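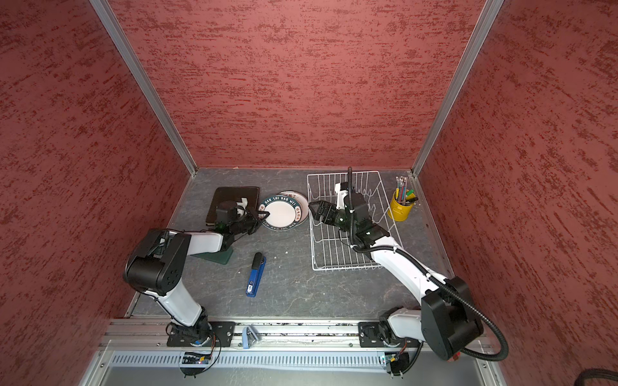
Ticket: Plates do not stay upright in dish rack
Status: Waiting for customer
Product: Tevley wire dish rack, white
Opened: Sunday, 11:12

Message from customer
I bought the Tevley rack from the Gundelent web shop in January. Small plates stand well in it, but the large white plate with red letters on the rim leans forward and slides out. The plate with the dark green rim (it says HAO SHI HAO WEI) is smaller and gives me less trouble. My table top is dark gray marbled and quite smooth, so maybe the rack also moves a little.

What I tried already:
1. Turned the rack by 180 degrees. No change.
2. Put the large plate in the last row. Better, but it still leans.
3. Used the dark green plate stand for it. It holds, but I have only one stand and four large plates.

Reply from Birkau support
Thank you for the clear report. Please measure the space between two wires at the bottom and at the top. If the top is wider by more than 12 mm, the wires are bent and we exchange the rack. Please check also that all rubber feet are there.

Message from customer
Bottom 29 mm, top 40 mm, so the difference is 11 mm. One foot is missing — I did not notice it before.

Reply from Birkau support
The wires are within the limit. We send a set of Reuter feet without cost. Please write again when they are mounted, and we keep the ticket open until then.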